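The Night Choir of Mellum
By Fatima Mohammed
11/9/18

It starts with one person humming in a parking lot. By the time I have locked my car there are six of them at it, and somebody has found the harmony, and I'm already grinning.
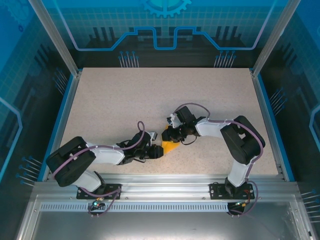 The Mellum night choir meets after the late shift, when most people in town are brushing their teeth. There is no audition and no robe. You come in your work shoes, you take a folder from the box by the door, and you stand wherever your voice feels at home. I'd planned to sit at the back with a notebook (I really had!), but Ese Wike handed me an alto part before I could get my coat off.

Wike has led the group for 10 years. She grew up in Prumau, where her grandmother ran the chapel music and would stop a hymn dead if the basses were dragging. She still does a very good impression of the look. "I only wanted a place to sing after work," she told me. "My neighbors had asked me to quit doing it in the kitchen."

What a sound they make. The old songs come first, the ones half the room learned as kids, and they're loud and a bit ragged and completely wonderful. Then the lights go down at one end and they try something slow. Last week it was a lullaby arranged by Ifeanyi Anozie, a tenor who drives a delivery route and works out his chords at red lights. The sopranos hang on one note for so long that you start to breathe with them, and underneath it the low voices keep shifting – gently, like someone turning over in bed.

Getting the lullaby right took more than 20 rehearsals. They sang it in June at the Tellunmont festival, on an outdoor stage with the wind blowing the pages around, and Musa Okonkwo ended up holding his neighbor's music with one hand and his own with the other. He lost his place twice. "I sang 'ooh' until I recognized something," he said.

There are 36 names on the list now, though you rarely see them all on the same night. People miss a month and come back and slide into their old spot. The break is tea and whatever anyone baked, and it always runs over, and then Wike claps once and they're off again.

I went home with the alto line stuck in my head and sang it over the dishes, pretty badly. Winter rehearsals run Tuesdays and Thursdays, doors at ten-thirty. Bring a pencil.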